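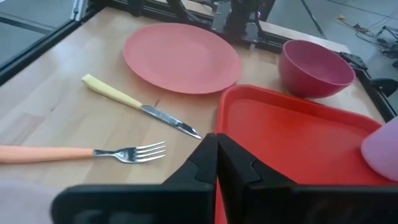

Setting the Table, a Thousand Times Over

Robots & Automation | Long Reads

At Grolness, the morning begins with a red tray, a coral plate and a knife with a butter-yellow handle, and Parvaneh Nazari is perfectly happy about that. She has steered the gripper through 62 table settings since breakfast – she likes to start early, before the phones get going – and every one goes into the pile the learning system will study.

“You want the fork somewhere new each time,” she tells me, nudging it over. “If I'm too tidy, it only learns tidy.”

The goal is 1000 examples by March. Her colleague Mahtab Fallahi watches each one back in the evening and throws out the muddled ones (43 last week, and she felt bad about every single one!). Then the two of them swap chairs and start over with the bowl.

Last updated in March

We use cookies to improve your visit. Accept | Manage settings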